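Bench Robotics Board > Software and Simulators > Clollow two-arm package, worth paying for?

harasym_fan
24 June 2019
Has anyone here bought the Clollow simulator package from Plenex? It's the one with two arms at a table and a set of pick and push exercises. They want $814 for a year, one seat. I run a small shop and want to work out a two-arm cell before I spend money on hardware. The free trial only opens one exercise, so I can't tell much from it.

tinplate
I've had it since the spring. Short version: good arm models, thin manual, slow support. Setup took me 40 minutes, and most of that was the license server.

What I use it for is checking whether two arms can share a table without getting in each other's way. For that it does the job. You can park one arm upright, bring the other one down to the tabletop and see how much room is left.
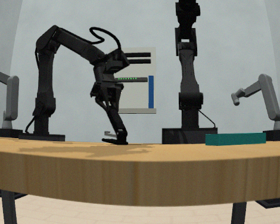
The exercises themselves are a mixed bag. The first dozen are too easy, then there is a jump and you are editing config files by hand. There are 64 in the full package. I would say half are useful to somebody planning a real cell.

oldgantry
I'd disagree on the arm models. Joint limits are fine, but contact is poor. When I rest a fingertip on the table and drag, it jitters, and small parts slide off in directions they never would on my bench. I asked for a refund on day 43 and was told the window is 30 days. Read the terms first.

tinplate
Did you change the time step? The default is too coarse for contact. I halved it and the jitter mostly went away. It does run slower.

oldgantry
I did. Better, still not good. At that price I shouldn't have to tune it. Flakari costs less and handled the same drag test without any changes.

harasym_fan
Does Flakari do two arms?

oldgantry
Two, yes, but you place the bases yourself and there is no ready-made table setup. Plan on an afternoon.

m_weld_77
I tried both for work. If you care about reach and clearance, Clollow is quicker to get going. If you care about gripping and pushing, go with Flakari. Neither one models cables in a way I would trust — on a real arm the cable at the wrist is what snags first, so leave extra room there whatever the simulator tells you.

harasym_fan
Clearance is my main worry. The parts are simple bars and they don't weigh much. Can it export joint paths to a Harasym controller?

tinplate
Yes, but as plain text, and you have to swap the sign on joint 4. That isn't in the manual. Send me a message and I'll give you my script.

oldgantry
That is the kind of thing I mean. A paid package should have that written down.

m_weld_77
Agreed on the manual. Still, ask Plenex for the one-month license before you pay for a year. It isn't on the price page, but they sold me one when I wrote in.

harasym_fan
Didn't know there was a monthly one. I'll write to them today and post what they quote me. tinplate, message sent about the script.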